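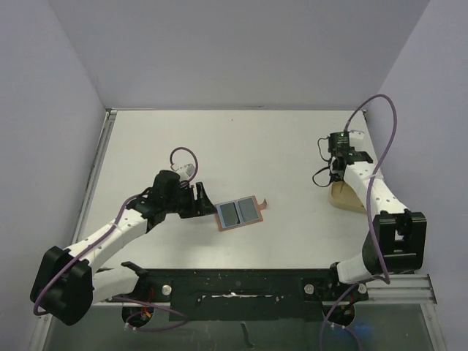
Durkport Allotment and Garden Society

Solange Evangelista, plot by the lower gate. A few posts on saving tomato seed, as I said I would at the last meeting. Long thread, sorry.

1/ You want seed from an open-pollinated variety. If the packet says F1, the seedlings will be a mixed bag and you may not like what you get. Check the packet before you go to any trouble.

2/ I grow two kinds for seed. One is Nakar, a small yellow one that came to me in an envelope at a swap. The other is a red plum we call Bettencourt after the family who had the plot before me. Neither is in the catalogues as far as I know.

3/ Pick fruit from your best plant. Best means healthy, early and good to eat. One huge tomato on a poor plant is no use. Tie a bit of wool round the truss in July so you don't eat it by mistake. I have done that twice.

4/ Leave the fruit on the plant until it is a bit past eating. Soft is fine. Mouldy or split is not.

5/ Cut it across the middle and squeeze the seeds and jelly into a jam jar. Add a splash of water, no more than the depth of the jelly. Write the name on the jar now, not later.

6/ Stand the jar somewhere warm for two or three days with a bit of kitchen paper over the top. It will smell. Mine goes in the shed. Stir it once a day.

7/ When the jelly has come away and the good seeds have sunk, top up with water, let it settle and pour off the muck. Do that until the water is clear. Anything that floats can go.

8/ Tip the seeds into a fine sieve, shake off what you can, then spread them on a china plate. Kitchen paper sticks to them and you will be picking it off in February. Coffee filters are all right.

9/ Dry them out of the sun for a week or more. Push them about with a finger every day so they don't set in a lump. They should snap when you bend them. If they bend, leave them longer.

10/ Paper envelopes, then into a tin with a lid. Name and year on each one. Mine live in the back bedroom, which is the coldest room we have. Kept like that they have come up well after four years.

11/ How many do you get? I weighed and worked it out for the Nakar last year and had about 700 seeds from one small bowl of fruit. I sow 20. The rest go to the swap table or to anyone who asks.

12/ Someone asked about crossing. Most modern tomatoes pollinate themselves before a bee gets near them, so I don't bother with bags. The big beefsteak types and the currant types can cross, so keep those at the far end of the plot if you are fussy.

13/ Don't save from a plant that had a virus. Mottled, crinkled leaves are the thing to look for. Blight is a different matter, but I still wouldn't pick fruit with brown patches for this.

14/ Test old seed before you rely on it. Ten on damp kitchen paper in a sandwich bag, on top of the boiler. If fewer than half have sprouted after ten days, sow thickly or start again with fresh.

15/ Compost: I have used Carnirus seed compost for the last two springs and it has been fine once sieved. The bag I had this year was full of twigs. Ordinary multipurpose put through a riddle does the same job.

16/ Swap table is in the hut in February, same as usual. Please bring seed in labelled envelopes. Last time we had a whole margarine tub marked "beans?" and it is still there.

17/ I have Nakar to give away now if anyone wants some before then. Bettencourt I am short of after the wet summer, so one envelope each. Leave a note in the hut with your plot number.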